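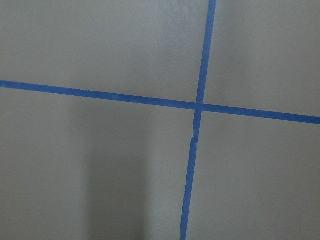
Omprakash Nigam

Prüfliste Teleoperation, Zelle Grirnach
Vor dem Vorführen der Aufgabe von Hand auszufüllen

1. Not-Halt am Bedienpult: i. O.
2. Freigabetaster beim Handführen: i. O., löst beim Loslassen aus.
3. Arbeitsfläche frei: i. O.
4. Klebekreuz (blau): bedingt i. O. – Streifen unterhalb der Kreuzung geknickt oder eingerissen, kleiner Versatz. Vor der nächsten Serie neu kleben.
5. Ausleuchtung: Bemerkung. Weicher Schatten auf einem der vier Felder, Lampe nachstellen.
6. Verzögerung Fernsteuerung: 157 ms, zulässig 500 ms.
7. Speicherplatz: reicht für rund 1311 Vorführungen.

Offen: Punkte 4 und 5. Nachprüfung durch Kadrić.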